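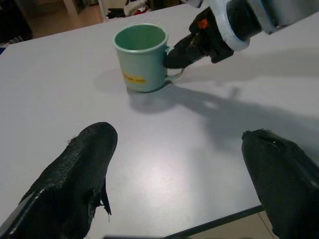 Edmont社 双腕マニピュレーション実験室 公開日訪問記

10月、Edmont社の実験室公開に参加した。同社は双腕ロボットの遠隔操作と模倣学習を扱う会社で、年に一度、取引先と研究関係者に実験室を開けている。筆者の所属先では小物部品の仕分け工程に双腕機を入れる検討を進めており、訪問の目的は、把持部の保守性と教示データの作り方を確認することにあった。以下、当日のメモを整理したものである。カタログに載っている仕様は省いた。

受付は午前9時半。参加者は16人で、二班に分かれて回った。筆者の班の案内はハードウェア担当のSigrún Stougaard氏、もう一方の班はTatu Mfaume氏が担当した。説明は英語で、配布資料に日本語はない。撮影は作業台の周辺に限って許可され、制御盤と操作室の画面は不可とされた。

1. 実験室の構成

部屋は事務棟の一階にあり、工場建屋ではない。床はタイルのままで、アンカー工事はしていないという。双腕機は据え置きの架台に載り、その前に白い天板の作業台が置かれる。天板の色は対象物の輪郭を取りやすくするために選んだとのことだったが、照明の反射が強く出る場所があり、手首カメラの映像でも天板の一部が白く飛んでいた。この点を質問すると、Stougaard氏は艶消しシートを貼ると今度は滑りの条件が変わるので、当面は反射を残したまま学習させる方針だと答えた。

カメラは左右の手首と架台上部に付く。手首カメラの視野には自分の指が両脇から常に入り、その間に作業面が見える配置である。指先が映り込む分だけ有効な視野は狭くなるが、対象物と指先の相対位置が画像だけで読める利点があり、同社はこちらを優先している。反対側の腕が視野に入った場合もマスク処理はかけず、そのまま学習に使うとのことだった。

制御周期や通信遅延については、公開日の説明範囲外として数値の提示はなかった。制御側のミドルウェアはNetance社のもので、標準構成から変更したのは記録系だけだという。記録系では画像と関節角の時刻合わせを自社で書き直しており、その理由は後述するデータ選別の都合による。

2. マグカップの実演

班ごとの実演はマグカップの取り扱いだった。対象は薄い緑色の円筒形のマグで、胴に黄色い小さなラベルが付いている。これを白い作業台の奥寄りに置き、右腕を斜め上から下ろして取っ手の脇に指先を入れる。左腕は手前で指を開いたまま待機し、必要になれば胴側を受ける。

取っ手の把持は、見た目より条件が厳しい。筆者が確認できた範囲で、操作者が気にしていたのは次の点である。

・取っ手の向き。右腕側を向いていれば手首の回転は少なくて済むが、奥を向くと肘の姿勢に余裕がなくなる。
・指先の高さ。低すぎると天板に当たり、高すぎると縁に触れてカップが傾く。
・影。腕の影が作業台に長く伸び、カップの接地位置が手首カメラから読みにくくなる時間帯がある。

遠隔操作はKibet Chege氏が行った。操作室は隣室で、ガラス越しに作業台が見えるが、氏は画面だけを見て操作していた。学習に使うのは画像であり、操作者が画像にない情報を使うと、後でモデルが再現できない動作がデータに混じるからだという。このため操作室のガラスには通常ロールスクリーンを下ろしておき、公開日だけ上げているとのことだった。

接近の最終段階では速度が大きく落ちる。取っ手の脇で指先がいったん止まり、そこから横方向に小さく寄せてから閉じる。Chege氏によれば、この停止は意図したもので、以前は止めずに一動作で入っていた。止めない方が所要時間は短いが、停止を入れた記録の方が、後段の学習で姿勢のばらつきに強いモデルになったという。比較結果のグラフも示されたが、条件の詳細が書かれておらず、ここでは紹介にとどめる。

参加者から、取っ手を使わず胴を直接つかめば簡単ではないかという質問が出た。回答は、胴をつかむ課題は別に用意しており、取っ手の課題は隣の腕への受け渡しを前提にしている、というものだった。受け渡しでは胴側の面を相手の指に空けておく必要がある。

なお、受け渡しまで通した実演は時間の都合で他班の回だけとなり、筆者は見ていない。

3. 把持部

今回最も時間を割いて聞いたのが把持部である。指は黒色で先端が丸く、表面は細かい凹凸のある被覆材で覆われている。指の基部はWegener社の平行グリッパで、先端と被覆はEdmont社の内製という構成だった。

被覆材は消耗品扱いで、交換の目安は把持動作700回と説明された。ただし回数だけで管理しているわけではなく、毎朝の点検で滑りを見て、必要なら早めに替える。実演機の手前側の指では、被覆が内側の縁で裂けて繊維が垂れていた。縁は貼り合わせの端に当たる部分で、自社で導入する場合にも最初に見るべき箇所と思われる。

交換作業は保守担当のImani Tanui氏が予備の指で見せてくれた。手順は、古い被覆を剥がし、下地の接着剤を落とし、新しい材料を巻いて端を押さえる。工具は樹脂のヘラと布だけで、作業時間は6分。接着後の養生は別に要るため、実際の運用では被覆済みの指を棚に置いておき、指ごと交換する。指は手首側の固定ねじで外れ、カメラには触らない。カメラと指の位置関係が変わると過去の記録との整合が崩れるので、ここを分離した設計は妥当である。

気になった点もある。被覆の厚みは手作業の巻き方に左右され、左右の指で差が出る。Tanui氏は閉じ位置の原点を交換のたびに取り直して吸収していると説明したが、厚みの差そのものは記録に残していない。当社のように薄い金属部品を扱う場合、この差は把持位置の誤差に直結する。型を使った成形品に切り替える予定を尋ねたところ、試作はあるが時期は未定との回答だった。

4. データの選別

午後はデータ処理の説明で、担当はZoia Stasiv氏。一つの課題につき約300本の記録を集め、そこから学習に使うものを選ぶ。選別にはKakixという社内ツールを使う。画面には手首カメラの映像と関節角の波形が並び、時刻を動かすと両方が同期して動く。前述の時刻合わせの書き直しは、このツールで波形と映像がずれて見えたことが発端だったという。

除外の基準は文書化されている。主なものを挙げる。

・操作者が画面外の情報を使ったと判断できる動作
・指が対象物に触れた後、つかみ直しが繰り返される記録
・人の手や体が作業面の上に入った記録
・通信の途切れにより画像が静止した区間を含む記録

つかみ直しを含む記録をすべて捨てるわけではなく、一度で立て直したものは残す。失敗からの復帰をモデルに覚えさせるためである。どこまでを一度と数えるかは選別者の判断に依存し、Stasiv氏も、人によって結果が分かれることを認めていた。現在は同じ記録を別の担当者が見直し、判定が割れたものだけ協議しているとのことである。

背景についても質問した。作業台の向こうには部屋の様子が映り、衣類か布のようなものが積まれた場所も視野に入る。同社は背景を片付けずに記録しており、配置も日によって変わる。背景を統一したデータで学習したモデルは、部屋を移しただけで接近位置がずれたという。工程の環境を固定できる当社の用途では、背景のばらつきをここまで入れる必要があるかどうかは検討を要する。記録本数を減らせる可能性があり、見積もりに影響する。

5. 質疑から

安全対策について。作業台の周囲に柵はなく、床の表示と非常停止ボタンだけで運用している。遠隔操作中は室内に監視者を必ず置く。当社の現場にそのまま持ち込める構成ではなく、導入時は区画と速度制限を別途設計することになる。

対象物の種類について。陶器、樹脂容器、布を扱っており、金属の小物は経験が少ない。天板の反射に加えて対象物自体の反射が入るため、照明の変更が必要になる見込みとのこと。サンプル部品を送れば把持の可否だけは先に見てもらえる。

教示の外部委託について。受託は行っているが、操作者を当社から出す場合は事前訓練が要る。訓練の期間は課題によるとして、明示されなかった。

6. 所見と残件

把持部の交換性は良好で、カメラと切り離されている点は評価できる。被覆の厚み管理は不足しており、当社で採用する場合は交換時の測定を手順に加える必要がある。遠隔操作の品質は操作者への依存が大きい。操作画面を手首カメラの映像に限定する運用は、当社の教示作業にもすぐ取り入れられる。

残件は、サンプル部品の送付、被覆材の入手経路の確認、Netance社の記録系を標準のまま使った場合の時刻ずれの確認。時刻ずれについてはStasiv氏から測定手順の資料をもらえることになっており、届き次第、社内の試験機で確認する。照明の件は部品の把持結果を見てから着手する。

前の記事 次の記事 訪問記一覧 技術メモ お問い合わせ ページ上部へ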